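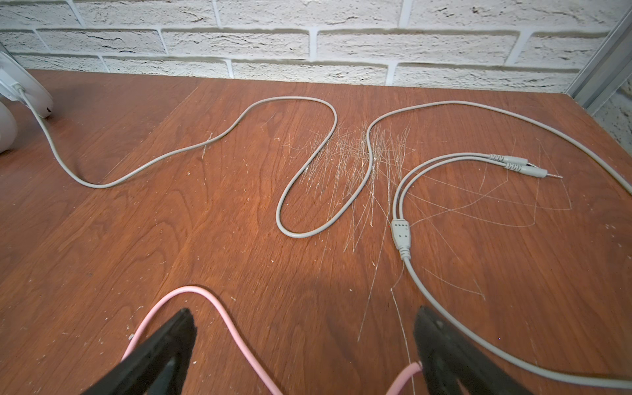
Open day at Brarkstead – the two-arm cable demo

Forum: Visits and shows
5 replies

kettle_and_wire wrote:
I went to the open day in Brarkstead in March and I would like to share my impressions. The part I liked most was the demonstration with two arms and a pair of headsets, one white and one pink. The subject was cable handling. I work with cables in a repair shop, so I know how annoying they are.

The guide told us the project is called Plindico and that they have collected 2000 attempts until now. We were a group of 10 and each group got 10 minutes, which is too short in my opinion.

sorrel77 wrote:
Was it the same demo they brought to Kundton last autumn? There they only had one arm and it was picking up sponges.

kettle_and_wire wrote:
No, different. Two arms, white with black joints, on a wood-grain table with brick pattern on three sides. The pink headset had its cable wound around it, the white one had its cable lying out over the table. 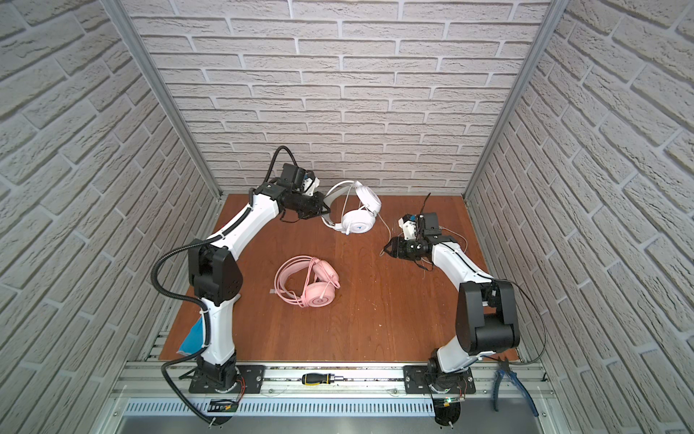

I stood near the front and what surprised me was how slowly everything goes. My colleague was bored after roughly 5 minutes, but I could have watched the whole afternoon. A soft cable never lies the same way twice, and a person corrects this without thinking.

Wegener wrote:
I must disagree a little. A headset on a table is a nice show, but in a factory you would fix the cable in a holder and the problem is gone. I have seen many such demos and very few of them arrived in production.

sorrel77 wrote:
In a factory yes. Returned goods come in every state, and you can't put a holder on each one. For me that would be the interesting use.

kettle_and_wire wrote:
I agree with sorrel77, in our shop no two come in the same. But Wegener has a point about the price – I asked what the arms cost and did not get a clear answer. If somebody else was there in the afternoon, please write which tasks you saw.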